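Saturday, and the Utensil Drawer

May 3, 2025

I finally dealt with the utensil drawer. It has been on my list since December, when the whisk got wedged against the top and I had to take the cabinet door off to reach in from below. The drawer is narrow and deep, and everything long ends up in it.

My first idea was a crock. I used a Dorura crock for years at the old apartment and it was fine until it had too much in it. After that, getting a spatula out meant holding three other things down with the other hand. The crock also collected crumbs in the bottom, which I did not enjoy finding.

So I went with a stand that has hooks at the top. It is sold for mugs. My mugs live on a shelf and are happy there, so the hooks were free for other uses. I cleared a table before doing anything else, and started with the base.

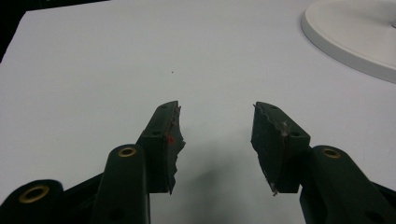 Plenty of table to work on, with the round white thing up in the corner.

I wanted weight at the bottom. The first stand I looked at was a Prerkever, and the base was so small that one ladle pulled it sideways in the store. The one I bought is wide and flat. It takes up more counter than I planned for, and I moved the toaster 2 inches to the left to make up for it. The toaster cord just reaches.

What went where

Before hanging anything I sorted the drawer into two piles. One pile was things I use every week. The other was things I had kept because they came in a set. The second pile was bigger. It had a melon baller, a pasta fork with a tine missing and a meat tenderizer I have used one time. Those went into a box for the church sale.

Anything with a handle that could hang was a candidate for the stand. Anything too thick or too short went back in the drawer, which now opens all the way.

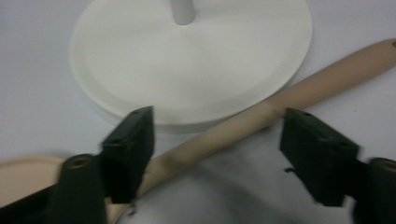 Holes, hooks and string

Some of my tools came with a hole in the handle and some did not. For the ones without, I tied a loop of kitchen string and trimmed the ends. My neighbor Young-sook Yeo told me to use waxed string so it wouldn't hold grease, and she gave me what was left of a roll from Unwood. I have enough to redo the loops a few times.

I don't put anything metal and heavy up there. The cast iron press stays under the stove and the big Hughes ladle has its own nail by the window.
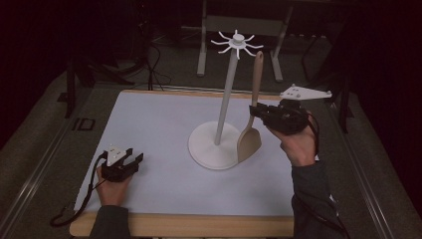
My own kitchen is small, and the counter by the stove is the only place a stand like this makes sense. I tried it by the sink first and water got on everything. By the stove I can reach it with my right hand while the left is on the pan. Eight hooks is more than I need, so I leave every other one open and the handles don't knock together. The wooden spatula gets the spot nearest the burner, with its wide end down over the base. I hang it last so it stays in front. If I turn the stand too fast the whole thing swings, so I turn it slowly.

I still need a liner for the drawer. The old one had a burn mark and I threw it out.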